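Ticket 831: Label printer skips every second label after roll change
Status: Resolved
Opened: 2025-10-13
Reported by: Nnamdi Akande, Ollura seed library
Assigned to: Baptiste Riviere

Nnamdi wrote:
Hi Baptiste! We're getting the seed packets ready for the December swap and the Drerken label printer has started feeding one printed label, then one blank, then one printed, all the way down. It began when I put in a new roll. The printing itself is lovely and dark, better than it's been for months, so I don't think it's the head. I've turned it off and on, and I've cleaned the roller with the little wipes. Same thing.

Baptiste wrote:
Thanks for such a clear write-up! Skipping like that nearly always means the printer has the wrong idea of how long a label is. Could you tell me which roll you loaded, and what the label size says in Zultell under Print Setup?

Nnamdi wrote:
It's the Bakhtiari matte paper, 100 to a roll, the one with the green core. Zultell says "Packet, tall". I didn't change anything in there, promise. The old roll was the same brand but glossy.
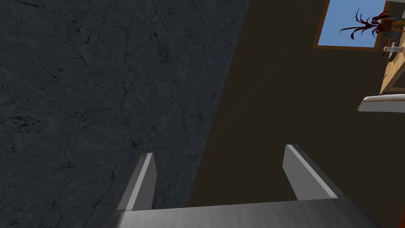 Baptiste wrote:
Great, that helps a lot. The matte backing lets more light through than the glossy one, so the gap sensor can miss the space between labels and run on to the next. Try this:

1. Open the lid and check the roll is sitting snug between the guides.
2. Close the lid, then hold the feed button until the light blinks twice, and let go.
3. It will push out a few blanks while it measures. Let it finish on its own.
4. In Zultell, set Media Type to "Matte, gap" and save the profile under a new name so the glossy one stays as it was.
5. Print a test run of 8.

Nnamdi wrote:
Did all that. It spat out 6 blanks and stopped, then the test run came out with no skips! The only odd bit is that the colour bar at the top of each label now sits a touch low, so "Broad bean" is fine but "Purple sprouting broccoli" loses the tail of its last line.

Baptiste wrote:
Fantastic, we're most of the way there. In the new profile, set Top Offset to minus one and print a single broccoli. If it's still tight, go to minus two. I wouldn't go past that or the bar will start to print on the gap.

Nnamdi wrote:
Minus two did it - the whole name fits and the bar is dead centre. I've done the tomatoes and all the beans and I'm halfway through the brassicas. I've also written the steps on a card and taped it inside the lid. Thank you so much, this was really fun to sort out!

Baptiste wrote:
Love the card idea. I've added the matte profile to the shared Zultell folder so the other branch can grab it. Closing this one, but reply here if the skipping comes back with the next roll.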